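Acta de la reunión de la casa – mayo, 19:30

Asistentes: Rosário Simões, Mafalda Serrano, Armindo Paiva y Loubna Lahlou. Eimear Madigan se incorpora en el punto 2, con pizza.

1. Acta anterior. Se aprueba sin que conste que alguien la haya leído.

2. Caldera. El técnico de Ó Riain pide 82 euros por venir a mirarla. Armindo se ofrece a mirarla gratis. Se acuerda pagar los 82 euros.

3. Ropa en el dormitorio de la moqueta verde. Mafalda expone que doblar encima de la manta de cuadros es un sistema. Loubna pregunta desde cuándo. Se debate la prenda negra de la banda a rayas blancas y negras, que lleva 4 reuniones en el orden del día y sigue sin dueño reconocido. 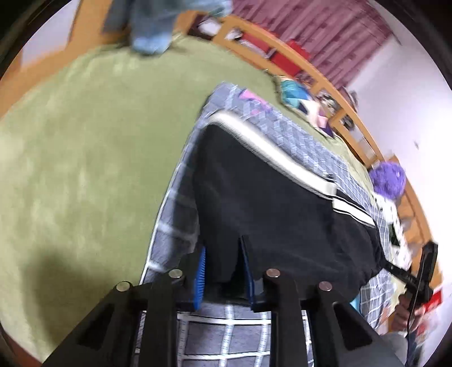
Rosário propone un plazo de 14 días para reclamarla; después irá a la bolsa de donaciones. Aprobado, con la abstención de Armindo, que asegura no tener nada que ver – y pregunta de qué talla es.

4. Estantería. Cada cual retirará sus papeles antes de la próxima reunión. Eimear pide que se defina «sus».

5. Ruegos y preguntas. Queda media pizza. Se levanta la sesión a las 20:40.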